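Testing whether a machine can tidy small items into a box

This page sets out a bench test for a chore that most household robot demonstrations leave out: picking small personal items off a soft surface and putting them in an open box. It takes an afternoon to prepare. The method was written for the Brasach arm with the Nuvov two-finger gripper, but any two-finger gripper with compliant pads can be tested the same way.

Before you start

You will need a bed or a thick quilt laid over a table, an open cardboard box, and a mixed set of jewellery and hair accessories. Use things with different shapes and stiffness. Earrings, a brooch, beaded bracelets, cord bracelets and a hair clip make a fair set. Do not use anything of value. Thin posts and clasps bend under quite low grip force.

Choose a patterned cover if you have one. A plain sheet makes the vision part of the task too easy, and results on plain sheets have not carried over well to real bedrooms in our trials.

Setting up

1. Place the box near the middle of the cover with the lid off. Do not fix it down. A box that slides when knocked is part of the test.

2. Scatter the items on the side nearest the gripper. Let some of them touch. Leave no item closer to the edge of the bed than the width of the box.

3. Set the finger force to the lowest value that will hold a cord bracelet without slip. Keep this value for the whole run.

4. Record one pass by hand, with a person holding the gripper, before the arm is connected. This gives you a reference for what the fingers can do when the control is good.

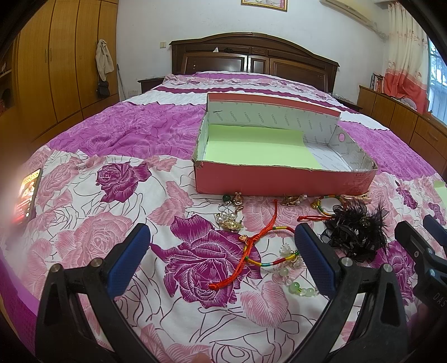

The hand-held pass matters because it separates two kinds of failure. If a person cannot lift a flat earring with the same fingers, the fault lies in the hardware and no amount of training will remove it. If the person manages it and the arm does not, look at perception or control.

Running the test

Start the arm from the same height each time. Allow 2 attempts per item, then move on and mark the item as failed. A full session is 100 attempts. Stop at once if the fabric is drawn up between the fingers, and log it as a fabric pinch.

Log each attempt under one of these headings:

Clean lift and release inside the box
Lift, then drop outside the box
Fabric pinch
Two items lifted together
Box moved or wall struck
No contact

Reading the results

Rigid items with some height, such as a clip or a brooch, should come out best. Beaded bracelets are harder. The fingers close on one part, the rest hangs down, and the trailing end catches on the wall of the box. Raising the release path helps, at the cost of time.

Flat earrings are the weak point. On a soft cover the fingertip presses the item down into the padding, and the pads then close above it. Svyatoslav Moroz suggested approaching at a shallow angle and sweeping the item against the opposite finger. This raised our clean lifts but also raised fabric pinches, so report both figures.

Can the chore be handed over yet? On our setup, no. The arm can clear the larger pieces with someone in the room. Sorting pairs, untangling cords and closing the lid are outside this test and should be treated as separate tasks.

Change the arrangement of the items between sessions and keep the logs for each one separate.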